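Tapley Toy Library
@tapleytoylibrary

1/ Tapley Toy Library is reviewing the way in which its shape and sorting sets are stored, lent and returned. The following posts set out the new arrangements, which begin in January. Families and nurseries with a set on loan at present need take no action until it falls due.

2/ The library holds 361 items for loan. Of these, 83 are classed as sorting, stacking or matching sets. They are borrowed more often than any other class except ride-on toys, and they account for most of the missing parts reported at the desk.

3/ A missing part does not always end the life of a set. A farm with one fewer sheep is still a farm. A matching set is less forgiving, as a child who is looking for the second star will go on looking for it. Incomplete matching sets have therefore been withdrawn until replacements can be found.

4/ From January, each set of loose blocks will be lent in a lidded box with a printed contents card. The card gives the shape and colour of every piece. Borrowers are asked to check the card against the box before leaving the desk, and again before bringing the set back.

5/ Cloth bags are being retired. They were generously sewn for us over several years and we remain grateful for them. They do, however, hide small pieces in the seams, and they are slow to dry after washing. Any family wishing to keep a bag as a memento may ask at the desk.

6/ The boxes have been supplied by Vandine in two depths. The shallow box suits flat pieces and picture tiles. The deep box takes cubes, cylinders and prisms. Lids are interchangeable between the two, so a cracked lid can be replaced the same day.

7/ On cleaning: painted blocks should be wiped with a damp cloth and dried at once. They should not be soaked, put in a dishwasher or left on a radiator. Plastic blocks may be washed by hand in warm water with a little washing-up liquid. Please do not use bleach on either.

8/ On damage: please tell us. A chipped corner can be sanded and repainted, and no charge is made for ordinary wear. Splintered or split pieces should be kept away from children and handed over separately, in an envelope if possible.

9/ Natalie Nuttall, who manages the collection, has prepared a short guide to using shape blocks at home. It is available in print at the desk. The main points are given in the next few posts for those who cannot call in.

10/ Begin with few pieces. Four are enough for a child who is new to sorting: two of one shape and two of another. A full box tipped out on the carpet is enjoyable, but it is a different game and usually ends with the box on somebody's head.

11/ Give the pieces a place of their own. A tray or a large board marks out where the game happens, and pieces that stray from it are noticed sooner. A plain, pale surface is best, as strong patterns make the outlines harder for young children to pick out.

12/ Leave space between pieces. When blocks are spread out, a child can consider each one, walk round to the other side and look again. A cylinder seen from above is a circle. Seen from the side it is something else, and children are often very pleased to discover this. 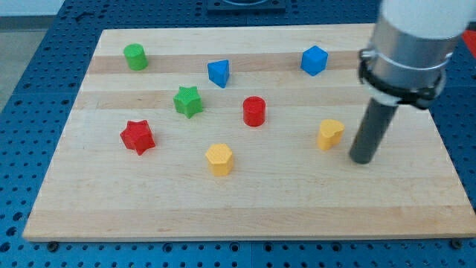 13/ Colour and shape should be taken in turn. A green star and a red star belong together when the rule is shape, and must part company when the rule is colour. Many children under four will hold firmly to one rule. There is no need to correct them. Finish the game by their rule and offer the other on another occasion.

14/ Names may be used freely. Children who can say "diplodocus" can say "cylinder" and "prism". The guide recommends using the proper word alongside the familiar one, so that a triangular prism may also be a tent, a roof or a slice of cheese as the day requires.

15/ When tidying away, let the child put the last piece in and close the lid. Several of our nursery members do this with the contents card propped beside the box, and report that older children enjoy being trusted with the check.

16/ Nurseries and childminders borrowing on a group card may continue to take up to four sets at once. Requests for a larger number, such as for an open day, should be sent to Kelly Blackburn at the Zanby Road desk, with the date on which the sets are needed.

17/ We are also seeking spare blocks. If you have odd pieces at home from an old set, in wood or plastic, we should be glad to see them. Cubes and cylinders are most useful. Stars and hexagons are seldom offered and are especially welcome. Please do not bring magnetic pieces.

18/ The purchase of boxes and cards was met in part by a gift of £200 from Plarora, the stationers in the arcade, to whom we extend our thanks. The remainder has come from loan fees. Fees are unchanged for the coming year.

19/ Questions about a particular loan should be made at the desk or by telephone, as we are not able to discuss borrowers' accounts here. Large-print copies of the guide are kept behind the desk and may be had on request.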